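# Murnia parts shelf: labeling notes

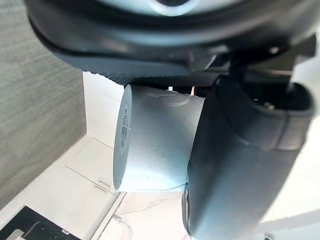 Yulan Jin asked whether a barcode on the end of a round part is any use once the part is standing on that end in a bin. Her point was that people will lift it, turn it over, and put it back the wrong way up. The rule since then is that round parts go on the shelf lying down, label end toward the aisle.

This file covers how the small round parts are stored, labeled, and entered in `parts.csv`. It replaces the old text file, which only covered boxes and flat parts.

## What is included

- White cylindrical parts with a flat end face
- Caps and collars that go with them
- Short spacers from the Jivberg order
- Mixed round parts moved over from the Galanis cabinet

Cables are kept in a different folder, even when they were bought together with a part. If a cable can't be separated from its part, enter the part here and write `cable` in the notes column.

## Shelf layout

The round parts take up 2 shelves. The upper one is for parts with a label already on them. The lower one is for everything that still needs a label or a second look.

Each shelf has 10 bins. Bin numbers run left to right when you face the shelf from the door. Junhao Jiang lined the upper bins with felt in June. The lower bins are bare, so don't leave anything with a finished surface there overnight.

## Columns in parts.csv

| Column | Contents |
|---|---|
| `part_id` | Our own number, no letters |
| `shape` | cylinder, cap, collar, spacer, other |
| `color` | One plain word: white, gray, black |
| `label_place` | end, side, bag, none |
| `surface` | clean, marked, damaged |
| `bin` | Bin number, with U or L in front |
| `notes` | Free text, keep it short |

There are 79 rows at the moment. Eleven of the older rows have nothing under `surface` and will stay blank until somebody has the part in hand.

## Surface codes

`clean` means no marks at arm's length under the bench lamp.

`marked` covers thin scratches and faint lines that you can see but can't catch with a fingernail. Most of the white parts end up here. Matte white shows gray scuffs easily, and they don't affect use.

`damaged` is for dents, cracks, or anything deep enough to feel. Damaged parts go to Said Lamrani and do not get a bin.

Please don't try to clean a mark off with solvent. It leaves a shiny patch and can lift the print.

## Labels

If a part already has a printed strip on it, leave the strip alone and don't cover it. Put our own label on the bag. If the print is too small to read, scan it. If it won't scan, type `unread` in the notes and move on. Do not guess at characters.

## Known problems

- Rows 31 to 36 have `side` where it should say `end`.
- Two Astberg collars share a part number.
- Gray and white were mixed up in the first batch, which was entered under yellow light.

The bin numbers will change when the new shelving goes in, planned for 2027. Send corrections to Ifeanyi Akpan. He merges them on Wednesday.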